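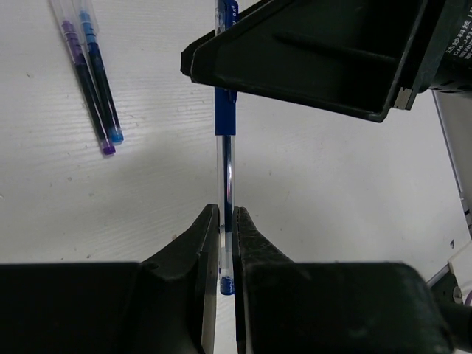 A ballpoint, Mebrat Kahsay wrote on the discussion page of this article, should be judged by its first stroke in the morning and not by the tenth page, and an article which speaks only of the ink will miss half of the matter. The present version tries to give both halves.

The **ballpoint pen** is a writing instrument that puts a thick ink on paper by means of a small rolling ball. The ball sits in a metal socket at the point. One side of it touches the ink, the other side touches the paper, and when the hand moves the pen, the ball turns and carries the ink from inside to outside. It is among the most common writing instruments in the world, and in many countries people use the word "pen" alone when they mean a ballpoint.

## Names

In British English the pen is often called a *biro*, and in Argentina a *birome*. Other languages took the ball as the main idea: German has *Kugelschreiber* ("ball writer"), usually shortened in speech to *Kuli*, and Italian has *penna a sfera*. The Spanish *bolígrafo* is built in the same way. In French the usual name is *stylo à bille*.

## Construction

### Point

The ball is usually made of tungsten carbide, a very hard material, although steel and ceramic are used also. Its surface is not perfectly smooth. A very fine roughness helps the ball to grip the paper and to take the ink with it. A ball that is too smooth slides without turning, and the line disappears for a moment although there is plenty of ink.

The socket is commonly of brass, nickel silver or stainless steel. Its edge is pressed over the ball a little past the middle, so the ball cannot fall out but still can turn. Inside the socket there are small channels which lead the ink to the back of the ball. The space between the ball and the edge has to be kept very narrow. When it is too wide the pen leaks, and when it is too tight the line becomes pale.

Points are sold by the diameter of the ball, and the written line is normally thinner than this number. A pen marked "fine" by one maker may write like a "medium" of another, and the kind of paper changes the result again.

### Refill

The refill is the tube which holds the ink, together with the point. Cheap refills are plastic and are open at the back end. This opening is necessary, as air must come in when the ink goes out. In many plastic refills a drop of grease lies on top of the ink and follows it down the tube. It stops the ink from drying and from running out of the back.

Pressurized refills are closed, and a gas pushes the ink toward the point. They can write on a vertical surface or with the point turned up, where an ordinary refill soon stops.

### Barrel

The barrel protects the refill and gives the fingers something to hold. It may be round or have flat sides; a pen with flat sides does not roll so easily off a desk. The lower part is sometimes covered with rubber or cut with small rings. There are two usual ways of protecting the point, a cap or a mechanism that pulls the refill back into the barrel. In the second type a spring holds the refill back, and a button, a twisting part or a side lever brings it forward.

Some pen caps have a hole in the top. The hole lets air pass if a child swallows the cap and it stays in the throat. It is a mistake, though a widespread one, to think that the hole was made to keep the ink fresh.

## Ink

Ballpoint ink is a paste more than a liquid. The traditional kind contains dyes or pigments dissolved or mixed in oily solvents, with resins that make it thick and help it to stay on the paper. It feels dry to the touch soon after writing, mostly as it is pulled into the paper.

Newer inks of low viscosity, often called hybrid inks, need less pressure from the hand. They give a darker line, but they can smear more under the palm of a left-handed writer. Gel pens and rollerball pens also have a ball in the point, but their ink is based on water, and they are usually treated as separate instruments.

Heat makes the ink thinner and cold makes it thicker. A pen that was left in a car on a winter night may refuse to write until it has been warmed in the hand.

## History

A patent for a ball-pointed marking instrument was given in the United States in 1888. It was meant for rough surfaces such as leather, and it was too coarse for letters. For several decades other inventors tried to make a ball pen for paper. The mechanical part was possible, but the ink either ran out too quickly or became hard inside.

A useful solution came in the 1930s in Hungary, and the work was continued in Argentina in the 1940s. It joined a thicker ink with a better made socket. After the Second World War the new pens were sold in department stores at high prices, and many of them leaked. Quality improved and prices fell during the 1950s, and the ballpoint slowly took the place of the fountain pen in offices and, later and with more resistance, in schools.

The resistance of the schools had its reasons. A fountain pen writes with nearly no pressure and must be held at a certain angle. The ballpoint accepts a steeper angle but asks for more pressure, and teachers complained that handwriting became heavy and the letters less joined.

## Common faults

* **Skipping.** The line has white gaps. Usual causes are grease from the skin on the paper, a worn ball, or an air bubble in the tube.
* **Blobbing.** Too much ink collects on the edge of the socket and falls on the paper, most often after a curve.
* **Directional failure.** The pen writes in one direction and not in the other. The socket is normally worn on one side, and the refill should be changed.
* **Dry start.** The first letters are missing. A few circles on scrap paper are often enough.

Warming the point with a flame is a popular advice, but it can damage plastic parts and it can loosen the ball.

## Use in art

Artists use the ballpoint for its ability to make very light lines, as the tone depends on pressure. Shading is built by crossing many strokes. The ink cannot be erased easily, and drawings made with dye-based ink may fade when they hang in strong light.

## See also

* Fountain pen
* Gel pen
* Handwriting
* Rollerball pen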